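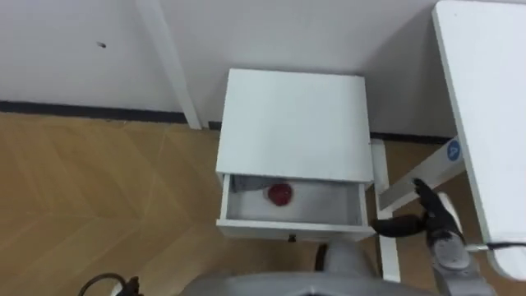 Top drawer, Sunday afternoon. Getting there!

I bought this little white cabinet when we moved to Todton and promised myself it would only ever hold useful things. Well. By April the drawer wouldn't shut without a shove from my hip, so I finally gave in and tipped the lot out onto the bed (dead batteries, foreign coins, takeaway menus, 4 phone chargers for phones we no longer own).

It took me 80 minutes, mostly because I kept stopping to read old birthday cards. My friend Wael Morsy reckons you should only put back what you've used in the past month, but he also owns one saucepan, so I take his advice with a pinch of salt. I went for a year instead.

The whole right side of the drawer is clear now and I keep opening it just to look. I've also wiped down the top and I'm trying very hard to leave it bare – no post, no keys, no mugs. My other half has been warned!

Next up is the wardrobe, then the cupboard under the stairs, which I'm dreading. I think the Christmas lights are in there somewhere, and possibly a tent. If anyone has a good way of storing spare bulbs, please tell me in the comments.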